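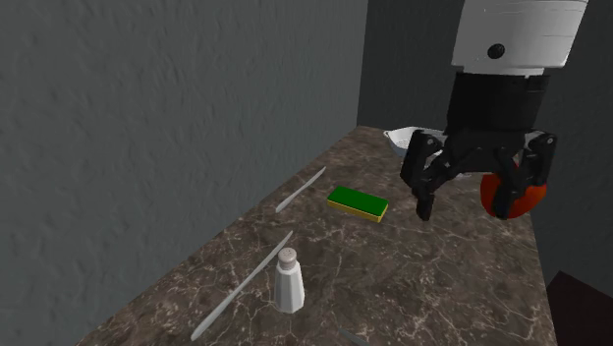
Last updated: May 17, 2026

Returns data and the second purchase: a conversation with Triin Navickas

Retailers have spent years measuring what makes a shopper buy. Triin Navickas works on the other end of the transaction. As head of post-sale analysis at Flindier, a mid-sized seller of bedding and household textiles, she is responsible for the returns process and for the reports that go from it to the marketing and buying teams.

Her starting point is that a return is a customer contact, and usually a longer one than the sale. "A person who buys a duvet cover may spend four minutes on the site," she said. "A person who sends it back reads the policy, fills in the form, prints or saves a label, goes to a drop-off point and then checks for the refund. We had five touchpoints there and marketing owned none of them."

Before the current system was introduced, Flindier offered customers a drop-down list of 11 return reasons. Navickas described the list as close to useless. The first item was "changed my mind," and it was picked far more often than anything else. When her team read the free-text comments attached to those returns, many of them described a color that did not match the product page, or a fabric weight the customer had not expected.

"The position on the list was doing most of the work," she said. "People want to get through the form. So the buying team was being told that customers were fickle, and the product pages stayed as they were."

The list was cut to six reasons and the order is now shuffled for each visitor. "Changed my mind" was kept, on the advice of Ojārs Uibo, who built the form. Uibo argued that removing it would push honest answers into the wrong categories, and Navickas agreed after a short test without it produced a jump in "item damaged" claims that the warehouse could not confirm.

The test sample was 3,000 returns, all from the domestic store. Navickas is careful about what it showed. It covered bedding only, it ran outside the December peak, and customers who had bought through a marketplace were left out. "I would not hand those results to a shoe retailer," she said.

The more disputed question inside the company was what to send a customer after the refund. The standard practice had been a discount code, mailed automatically two days after the money was released. Navickas asked for the code to be withheld from part of the base and replaced with a plain message that confirmed the refund amount and the date, with no offer attached.

"Repeat purchase in the plain group was level with the discount group," she said. "Margin was better, obviously. The code was being used by people who were coming back anyway." She added that the finding did not hold for first-time buyers, where the code still had a measurable effect, and that the two groups are now treated separately.

Melati Jugah, who runs email at Flindier, was against the change at first. Her objection was that a message without an offer would lower open rates across the whole program. Open rates did drop slightly. Jugah has since moved refund messages out of the promotional reporting altogether, and Navickas considers that the more important correction. "It was a service message being graded as an ad," she said.

On timing, she was blunt. Customers in the test complained less about how long a refund took than about not knowing where it was. The company now sends a notice when the parcel is scanned at the Pallitside warehouse - before inspection - and a second when the refund is released. Contacts to the service desk about refund status fell in the first full month, although Navickas noted that a carrier delay had ended in the same period and that she cannot separate the two effects.

Asked about charging for returns, she said Flindier had looked at a flat fee and put it aside. Her concern was with measurement as much as with goodwill. A fee reduces the number of returns, but it also hides the reasons for them, and the customers who keep an unwanted item out of reluctance to pay do not appear in any report. "You see them a year later as inactive accounts, and by then you have no comment field to read."

The next piece of work covers exchanges. At present an exchange is recorded as a return followed by a new order, so a customer who swaps a king-size sheet for a queen counts as one dissatisfied buyer and one acquired sale. Navickas wants a separate record type. Bořivoj Rusnák, on the finance side, has asked for the old figures to be kept in parallel until the annual accounts are closed, and the change is scheduled to follow after that.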